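Speaker notes: Looking after metal bins
Maksym Demchenko, Vudell, Matdale site
Afternoon session, second talk after the break

Start on time even if people are still getting coffee. Say name, say Vudell, say I look after storage and packing supplies at Matdale. Mention the handout is at the back by the door.

Opening

We own 500 metal bins. Until last October we had no list of them. We knew what we had paid for them and that was all. When one looked bad, somebody put it on the pallet by the loading door, and every so often the pallet went to scrap. I went through one of those pallets and pulled bins off it that only needed a wash.

So the talk is on three things: what wear on a bin looks like, what to do about it, and when to let the bin go. I am leaving plastic totes out. Ma covered totes this morning and her numbers are better than mine.

Where bins wear

Ask the room: where does a bin wear first? Most people say the rim. Let two or three answer, then move on.

In our case it is the floor. Small parts get dropped in and then dragged toward whoever is picking. Do that all day and the paint goes cloudy, then scratched, then it is down to metal. Floors also wear unevenly. People pick from the same side every time, and a bin that always sits the same way around on the bench will show it. We now turn bins end for end at the start of the month. It costs nothing.

Second place is any sloping surface inside. Parts slide down it. On the bins with two compartments, the slope between them takes a beating from both sides, and dirt collects at the foot of it.

Third is the outside of the bottom corners, from being pushed along shelves. Pass the sample corner around at this point. Get it back before the next section.

Cleaning

Keep this part short, people know how to wash a bin.

Empty it fully. Tip it and tap it, because swarf and paint chips sit in the corners. Warm water, plain dish soap, nylon brush. No wire brush on paint. Dry with a rag, then leave it upside down on slats overnight. We used to stack them damp and got rust rings where they touched.

Note for me: tell the Dristaven story here if there is time. They sent back a carton of brass fittings because there were gray paint flakes in the bags. The flakes were from our bins. It took us four weeks to work that out, mostly because we were looking at the bagging room. If time is tight, just say "a customer found paint in the bags."

Sorting them

Green tag: dirty or scuffed, sound paint. Wash and return.
Yellow tag: bare metal showing, no loose edges. Wash, dry, use for boxed goods only.
Red tag: paint lifting, or a dent that stops it stacking. Off the floor the same day.

People will ask who decides. At Matdale it is the shift lead, and the test is a thumbnail along the edge of the worn patch. If the edge lifts, it is red. A red bin can come back after it has been stripped and painted. A bent one mostly can't. We tried straightening rims with a mallet and stopped after 2 afternoons.

Liners

Rubber mat cut to fit works well for heavy parts. Cardboard is fine for a single job, then throw it out. Felt was a mistake, it held oil.

Cost slide: skip unless asked. The sheet is in the folder.

Last slide. Leave it up during questions.

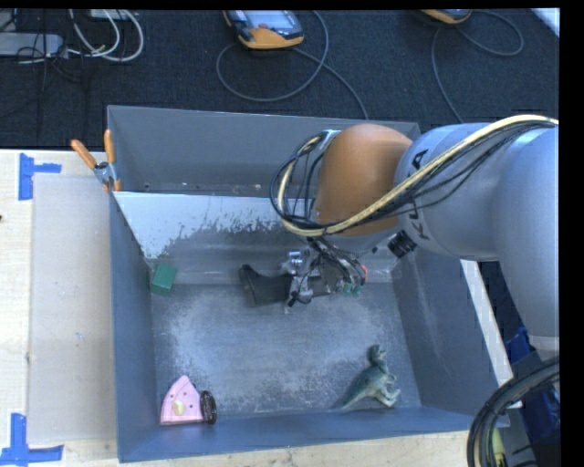

The last job is to get the room reading a bin for themselves, so ask for a tag color and wait. Somebody will start with the cloudy scratches on the floor, heaviest on the left and toward the lower middle. Agree that it is wear, and say scuffing alone doesn't take a bin out of use. Then send them to the divider. The left part of it is bright and whitish, and the line where it meets the darker scuffed metal is flaking. That is where I would put my thumbnail, and I would have the red tag in my other hand. If anyone spots the tiny pale specks low on the back wall, say I would wipe those out and look at them on a dark cloth before guessing what they are. Take questions, collect the tag samples, and remind people the sign-up sheet for the strip-and-paint day is next to the handouts.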